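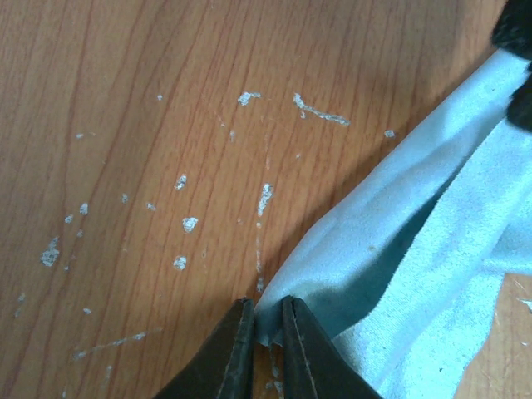
The Sitby cell is a robotic workstation in Broladham used for handling towels and other soft cloth. It was set up in July by Harsh Vishwakarma and runs on the Kushwaha controller. The gripper has two dark fingers that pinch fabric by its edge, with a small camera mounted behind them.

Maintenance

The finger pads are wiped down after each shift and checked for lint, which builds up along the inner edges and weakens the grip. Pads are replaced in pairs after 2300 picks. The camera is then recalibrated against 8 marks on a printed card - a job done with the arm parked and the fingers open.

The first pair wore out early, at 1309 picks, and was replaced on September 19, 2020. Later pads were supplied from Fimham.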